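Our first month on wind
3/20/19 - posted by the Seixas house
8 comments

So we finally switched to the wind plan from Galent! The May bill from last year was 99 dollars, and I'm hoping to beat it (we used 768 kWh, yikes). 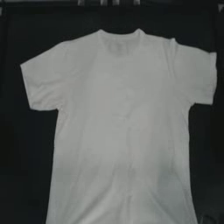
Plain white tee, laid out flat.

I've started running the big stuff at night - dishwasher, dryer, all of it - and the meter says 405 so far. My sister-in-law swears by rooftop panels, but our roof is all shade.
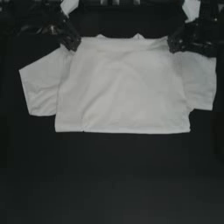 What I'm trying next

A smart plug for the old freezer.

14 shares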